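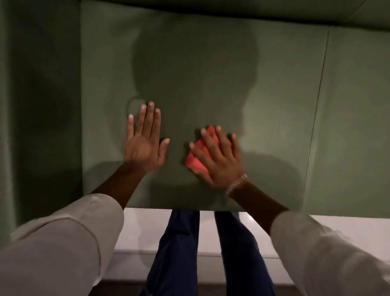

Is it worth buying a used couch when the new ones keep going on sale?

Most of the time I'd say go used, as long as you can sit on it first and get it home without paying a fortune for the ride.

I get asked this every winter, and I've been putting off a proper reply because I have so many opinions on it (my sister has banned the subject at dinner). But three of you wrote in after the last newsletter, and Kathleen Nic Giolla wrote twice, so let's do couches!

I bought mine last June at Clelisano, the resale place on the far side of Windwood with the terrible parking. I'd gone in for a lamp. There was a three-seater by the back wall, a Zuleo, with a tag that said $408, and I sat down on it to answer a text and didn't get up for a good long while. A new one the same length was $740 at the store across the road, and that one had cushions like bread dough. I went back and forth between the two twice, in the heat, and I'm sure both sets of clerks were sick of me.

So, what I look for. Sit in the middle first, then at both ends. People tend to have a favorite spot and the springs know it. If one end drops and the other doesn't, you'll be rolling toward your husband for the next ten years, and maybe that's fine, but you should go in knowing. Then lift one front corner a few inches off the floor. On a good frame the other front leg comes up pretty soon after. If it just stays planted while the whole thing twists, leave it there.

Take the seat cushions off, too. I used to be shy about this and I'm over it. Look at the fabric or webbing underneath, push down on the springs with your hand, and have a sniff while you're in there. Smoke is the one I won't take on. I've tried baking soda, I've tried a week on the porch, I tried some spray that made the living room smell like a smoky lemon, and in the end it went to the dump.
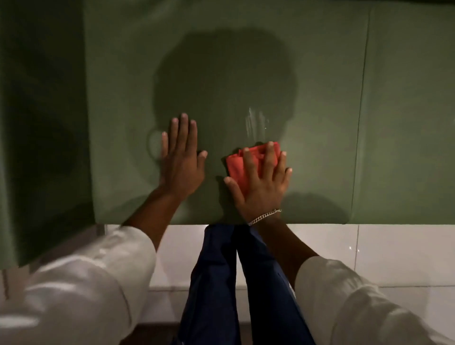 Pets I can live with. Hair comes off, and most of the smell goes too if it's only been a dog sleeping there and nothing worse. Scratched corners don't bother me a bit, but they're a great thing to point at when you're talking price. I got a chair down by $11 that way, and I was prouder of that than I had any right to be.

Now measure. Measure the couch, sure, but the couch was never the problem. Measure your front door with the door open and the knob in the way, then the hallway, then whatever turn comes after the hallway. Deirdre Ó Súilleabháin, who has lived upstairs from me since forever, bought a gorgeous corner unit and it spent 4 days in the lobby of our building with people sitting on it to read their mail. They had to take her banister off. She says she'd do it again, and having napped on that thing I believe her.

Ask whether the legs unscrew. It gives you a few more inches, and on older pieces the sellers often have no idea, so tip it up and look for yourself (with permission, and with somebody on the other end). Put the screws in a sandwich bag and tape the bag to the underside. I put mine in my coat pocket, and then I sent the coat to the cleaner.

Delivery is where a bargain can quietly stop being one. Ask for the price all the way into the room you want, stairs included, and get it in writing, even if it's only a text. I used Horgan and they were great, two very patient guys who didn't say one word about how I'd left the hallway full of boxes. If you've got a friend with a truck, feed that friend well and don't ask again for a year.

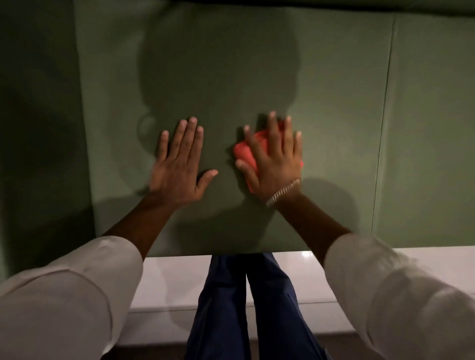
One more thing on price, because Kathleen asked. Early in the week seems to be the time to haggle, at least around here. By the weekend the shop is busy and they'll hold out for the sticker. On a slow afternoon you can say "would you take a little less if I got it out of here tomorrow?" and quite often they would! Be nice about it and mean it. Don't ask for a discount and then need three weeks to find a van.

And if you hate the color, give it a month before you spend money on covers. I thought mine was much too brown. Then I put the yellow blanket on it, moved the lamp over (yes, I did go back for the lamp) and I've stopped noticing.

Next time I'm doing bookshelves, mainly the kind that lean. If you've got one that's held up for years, write and tell me what it's made of and what you keep on it. And if anyone in Windwood is getting rid of a footstool, low, any color, I'm interested and I can pick up.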